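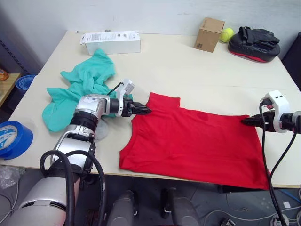
Two Arms, One Garment

At Metwally, a small automation shop that tests equipment for laundries and uniform suppliers, the hardest part of the job is a red garment on a cream tabletop. Two robot arms have to find its edges, take hold of them and fold it. A person does this without looking. The arms have to look the whole time, and they still get it wrong more often than the people running them would like.

Karim Farouk has been at it since October. His task was simple on paper: find out which fingers a pair of arms should wear to handle clothes, and whether a camera at the wrist is worth the trouble of the extra cable. The shop had four sets of fingers to try and two arms to put them on.

"Everybody asks about the software first," Farouk says. "I ask what's touching the cloth. If the fingertips can't get under one layer without taking the second, the software has nothing to work with."

The pair he settled on for most of the trials is black, long and tapered to a point. The narrow tips can slide in close to the table and close on a thin edge. They are slower than the wide pads that came with the arms, and they need to land in the right spot. A wide pad can be a finger's width off and still catch something. A pointed tip that far off closes on air.

The wide pads, made by a supplier called Zastis, did well on towels and poorly on everything else. On a shirt they tended to pick up front and back together near the hem. That is fine for a first fold and useless for straightening a sleeve. A third set, from Skandden, had soft rubber ends that held on firmly but would not let go cleanly. The cloth stuck to the rubber and came along when the arm pulled back, which undid the fold. The fourth set was a flat scoop. It was dropped after one afternoon.

Farouk ran 300 folds with the pointed fingers and logged each one by hand. In 278 of them the arms got hold of the cloth at both ends on the first try. Getting hold is only the start, and he is careful to keep that number apart from the number of good folds, which was lower. A garment can be held at both ends and still be pulled crooked. Sleeves cause most of the trouble. So do wrinkles in the middle, where a soft ridge can look like an edge to the vision system.

That is where the wrist cameras come in. Each arm carries one on a white bracket that stands up around the wrist, a short way behind the fingers. An overhead camera gives the whole layout of the table, but once an arm reaches in, it covers the very thing it is reaching for. The wrist camera sees past that. In Farouk's trials the arms placed their tips much closer to the edge with the wrist view switched on, and the difference was greatest on dark or plain fabric with little pattern to go by.

The price is cable. Each camera adds another thin line to the hoses and wires already hanging off the arm, and on a table full of cloth a hanging wire is a problem. It drags over the work and can pull a corner out of place after the fingers have set it down. Farouk has tried clips, sleeves and a longer loop. The longer loop is what he uses now. He checks it every morning before the first run.

The controller was the other choice. The shop started out with a separate box for each arm, and the two would drift apart by a fraction of a second over a long run. With a stiff part that may not matter. With a shirt, one arm starts lifting while the other is still closing, and the cloth slides. Switching both arms to a single Flulness controller fixed the timing. It also meant that a fault in one arm stopped both, so a bad day got a little longer.

Color turned out to matter less than he expected. The trials used red and teal pieces against the light table, and the cameras separated both from the background without much tuning. Weight mattered more. Thin knits fold over on themselves as soon as they are lifted, while a heavier fabric keeps its shape long enough to be laid down again.

The next round will start from a heap. So far most runs have begun with the garment more or less flat, which skips the slowest step. Farouk plans to keep the pointed fingers on one arm and go back to a wider pad on the other, so that one can pick out an edge and the other can hold the bulk of the cloth still. He has ordered a second set of brackets for it, and they are due in the shop before the end of the month.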